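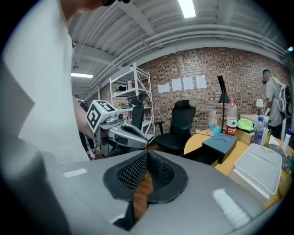

What does a small firm need before it can teach a robot arm a new job? A set of recordings of people doing that job, made with tools shaped like the hand the robot will use.

Those tools are what Kistar sells and rents. The Udari kit is a pair of hand-held grippers with the software to turn what they record into training material. The person holding them does the work at normal speed, at a normal table, and no arm needs to be on site. We had the kit on loan for nine working days in June, and used it on packing and sorting tasks of the kind a small warehouse might want to hand over.

## What is in the case

The Udari ships in one hard case. There are two grippers, left and right, each with a gray shell and its own camera, and a white cube printed with black square markers that mounts on top. There are also chargers, spare finger inserts, a hub for copying files and a printed quick-start sheet.

The inserts deserve a paragraph to themselves. They are black and padded, lined with a dark mesh fabric, with a V-shaped notch in the middle. The notch centres round objects such as bottle necks and marker pens without much effort from the operator. Flat objects are harder. A sheet of card held by its edge tends to rotate, and we ended up pinching nearer the tip than the manual suggests. Kistar sells a flat insert as an extra, which we did not test.

Swapping an insert takes a hex key and a steady hand. The screws are short and easy to drop.

## Setting up

Calibration is done once per room. The operator holds both grippers up, turns slowly, then walks the outline of the working area. The software reports whether it has enough detail to fix position. Bare plaster gave us trouble and brick did not. Where a wall was too plain, taping up some printed sheets was enough to get a pass.

Lighting matters less than we expected. Overhead fluorescent tubes caused no visible banding at the default shutter setting. Direct sun through a window did spoil several recordings, and the software did not flag them until they had been copied across, by which time the table had been cleared.

The marker cubes must stay in view of the opposite gripper's camera for two-handed work. That is how the system knows where one hand is relative to the other. Cross your wrists and the link drops. A short tone sounds when it does, and a second tone when it returns. Wear headphones if you share the room with anyone.

## In use

Each gripper is held by a handle section behind the shell and closed with the fingers. The spring is firm. After 40 minutes of continuous work our testers wanted a break, and those with smaller hands wanted one sooner. There is no adjustment for reach.

Weight is well placed, a little forward of the hand, and the cameras are out of the way. The wide-angle lens takes in most of a room as well as the table, so anyone standing nearby will be recorded. Kistar includes a consent form template and a face-blurring step in the export menu. Blurring is off by default. It should be on.

Our main test was moving mixed bottles and bags from a table into cartons. We recorded 200 runs, of which the software rejected 24. Most of the rejects were tracking losses caused by reaching too far into a carton. The rest were our own errors, such as starting a run with the gripper closed.

Thin plastic bags were the weak point. The notch gathers the film and then lets go of it late, and the operator learns to shake the gripper slightly to free it. A model trained on those recordings will learn the shake as well.

## Software

The desktop program, Minja, is plain and quick. Runs appear as a list with a thumbnail, a length and a tracking score. Trimming is done with two sliders. Export covers the common open formats, and a full day's recordings copied overnight without a fault.

Labelling is less finished. Task names are free text, there is no way to rename a batch, and a spelling mistake on Monday is still there at export. Hina Mirani, product lead at Kistar, told us batch editing is planned for the next release – she would not give a month.

## The alternative

The obvious rival is the Drulov, which uses a glove in place of a gripper. It is more comfortable and better with cloth and film. Its recordings have to be mapped from five fingers to two before most arms can use them, and the mapping is charged per hour of material. For a firm whose robot already has a two-finger hand, the Udari involves fewer steps.

## Buying or renting

Rental is by the week and includes Minja. Purchase includes a year of updates, after which the program keeps working but new export formats are charged for. Spare inserts are sold in pairs, and heavy users should order them with the kit: the mesh on our right gripper had begun to fray at the point of the notch by the time we sent it back.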